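The Robot That Sorts Parts

Some factories make thousands of plastic parts every day. The parts have to be picked up, sorted and moved to the next place. A company called Ellness rents out robots for this kind of work.

The robot is called Malý. It has two arms and two legs, a bit like you. A factory can rent one for a few months and send it back when the busy time is over.

How does it pick things up?

Picking up a box is fairly easy, even for a machine. A box has flat sides and square corners. Curved parts are harder. They can slide and tip over, and shiny ones reflect light, which can confuse a camera.
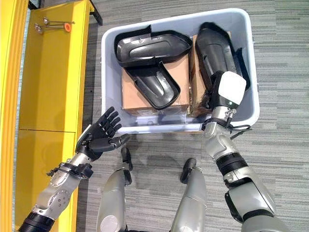
Before Malý starts a new job, a person has to teach it. Precious Bautista is a trainer at Ellness. She guides the robot through the same move again and again, up to 600 times for a tricky part. The computer inside looks for what all the good tries have in common.

Can the hands be changed?

Yes. The tool at the end of the arm is called an end effector. A hand with fingers can bend around an object. A simple pad is good for pushing or pressing. The factory chooses what it needs when it places the order.

What does it cost?

Renting Malý costs $4,000 a month. That includes 2 days of training for the workers who will use it.

Is it faster than a person?

Not yet. Malý is slow with parts it hasn't met before, and a person still has to check its work.

Words to know

Sensor: a part that lets a machine measure something, such as light or touch.
Joint: a place where an arm or leg can bend.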